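Reference > Toys and Games > Construction Toys > Toy Blocks

Toy blocks are small solid pieces, usually made of wood, plastic or foam, that children stack, line up and knock down. They are among the oldest toys still in common use.

Most wooden blocks are cut from hardwoods such as maple or beech, which hold a clean edge and do not splinter easily. The pieces are sanded before any color is added.

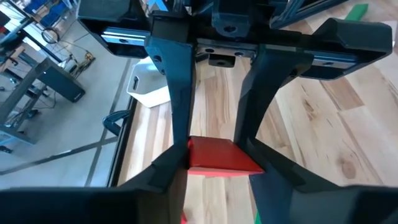

Paint gives a solid color and hides the grain. Stain and dye leave the grain showing and do not chip, but they fade sooner in sunlight.

Unit blocks follow a fixed set of proportions. A double unit is 2 units long, so that two single units laid end to end match it exactly. 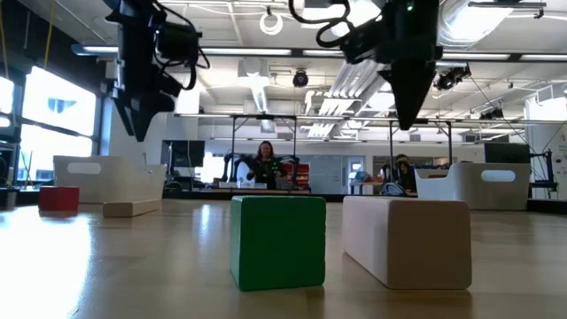 Larger sets add ramps, arches and columns. The Jiltidell set, sold mainly to preschools, has 11 shapes and leaves all of them unpainted. The smaller Trumby set has 7 and comes in a cloth bag.

Children usually begin by carrying blocks and dropping them into containers. Rows and low towers come next, followed by bridges and enclosed spaces.
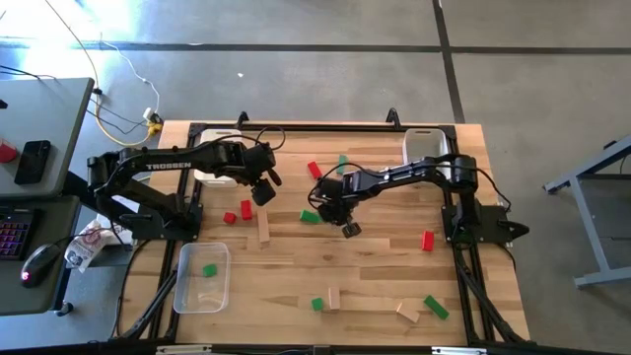 Wooden blocks are cleaned with a damp cloth and dried at once. Soaking swells the wood and can lift the paint. Worn pieces may be sanded lightly and refinished with a coating rated safe for toys.
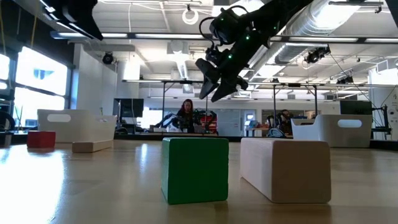

Green painted wooden cube with wear at the corners.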